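Speaker notes: Teaching by hand, what we learned gathering examples at Ploven
Ivone Sales, August 29, 2026

Opening (keep it short, they've just had lunch)

Hello everybody, and thank you for coming back after the break! I know the soup was good. I'm going to talk about the least glamorous part of a learning system, the examples we feed it, and I want to do it slowly, with plenty of room for questions. Please do interrupt me. I ramble less when people interrupt.

Say thanks to the Bunnag folks for the loan of the room and the clicker. (Check that the clicker works before saying this.)

Why taking computers apart

Our job, in plain words, is to get two arms to help open up old desktop computers and sort out the parts. People do this all day long and hardly think about it. A person feels a latch give, or sees a cable in the way and just moves it over with a knuckle. We can't write that down as rules, or at least I couldn't, and I did try for most of a winter. So we steer the arms ourselves and record what we do, over and over, and the system learns from the recordings.

Pause here. Ask who has taken a computer apart at home. There are always more hands than I expect, and somebody usually has a story about a stripped screw.

What counts as one example

We went back and forth on this at Ploven. At first one example was a whole teardown, start to finish, and those ran up to 17 minutes. Much too long! By the end the person steering was tired and it showed. Now we cut the work into 12 short tasks, each with its own starting layout, and one example is one task done once. Memory is a task, and a drive is a task. Moving a cable aside got its own task in July, after we saw how often the cables spoiled everything else.

Say the bit about variety: turn the case a little, slide the fixture over, swap the person steering. If every example starts from the same spot, the system learns the spot.

Next slide, and leave it up while I talk. It's a Dell tower on its side with the cover off, the fixture plate next to it. Point out the memory modules beside the processor, then the orange and blue cables running close by. Let them look at how tight it is in there before I say anything about grip. 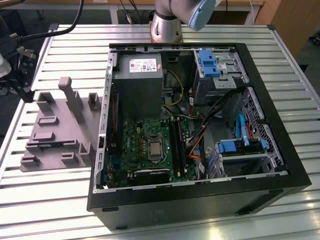 The mistakes we keep

Now, this is my favorite part, so watch the clock. We used to throw out every fumbled try. Then the Ancombe team told us they kept theirs, as long as the person steering recovered and finished the task, and we thought we'd give it a go. We label those runs separately and keep them in the Iltden set with all the others. A run where the part is dropped and left there still gets tossed.

Two people check each label. If they disagree, they watch the recording together, and I bring cookies.

Questions

If it's quiet, ask them how they would label a run where the right part comes out but a cable gets tugged along the way. We still argue over that one.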